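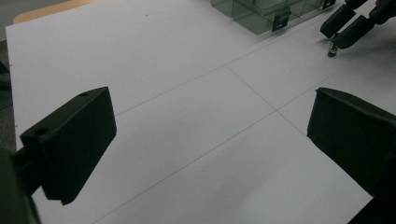

Figure 4. Black gripper fingers, left and right.

4. Setting up a profile for a young performer

This section is for parents and guardians who open a profile on Ollance for a child below 16 years. If the performer is 16 or older, please go to section 5.

Before you start, keep ready:
- the e-mail address of the parent or guardian
- the stage name of the child, in the spelling you want on cast lists
- the credits (film, television, theater, commercials, voice work)
- the name of the agency, if there is one

4.1 Create the guardian account

1. Open the start page and choose New account.
2. Select Guardian. Do not select Performer, also when the child will help you with typing.
3. Enter your own name and e-mail address.
4. Open the message which we send to you and press Confirm. The link is valid for 30 minutes.
5. Choose a password and sign in.

Note: One guardian account can hold the profiles of several children. Brothers and sisters who both act do not need separate accounts.

4.2 Add the performer

1. In the menu on the left, choose My performers, then Add.
2. Fill in the stage name. The legal name goes in the second field and is never shown to visitors.
3. Enter the birth month and year. Visitors see only the playing age, for example "9 to 12".
4. Set the playing age. A range of more than four years is not accepted.
5. Write the short biography. The limit is 797 characters, with spaces.
6. Press Save as draft.

Caution: Do not write the school, the home street or the name of a sports club in the biography. Our reviewers send such texts back, and the profile stays hidden until the text is changed.

A good biography for casting is short and says what the child has done. We give here one that was accepted without changes:

"Carleen Sheehan began with theater and had her first television part in the family series Grillemell, as the younger sister. She has also recorded voices for two audio plays. Carleen sings, rides a bicycle well and speaks some French."

4.3 Enter the credits

1. Open the tab Credits and press the plus sign.
2. Type the title of the production. If it is already in our list, it appears under the field - please choose it from there, so that your child is connected with the other cast members.
3. Choose the type of part: Lead, Supporting, Guest, Background or Voice.
4. Enter the name of the character. For a part without a name, write what the credits say, such as "Boy at bus stop".
5. Enter the year of first release. The year of filming is not used.
6. Repeat for each production, then press Save.

Note: A production which is not yet announced must be marked as Confidential. It is then visible only to you and to the agency.

4.4 Connect an agency

1. Open the tab Representation.
2. Type the name of the agency, for example Benmoussa or Caltbridge, and select the correct office.
3. Press Send request. The agency has 28 days to answer.
4. When the request is accepted, choose if the agency may edit the credits or only read them.

If the request expires, you can send it again from the same tab. Your draft is not lost.

4.5 Publish

1. Press Preview and read everything one time slowly, most of all the spelling of names.
2. Press Send for review.
3. Wait for the message from the review desk. In December the answer can take longer.

Questions about a returned profile go to Keegan Katene at the review desk. Use the Help button inside the profile, so that the profile number is sent together with your message.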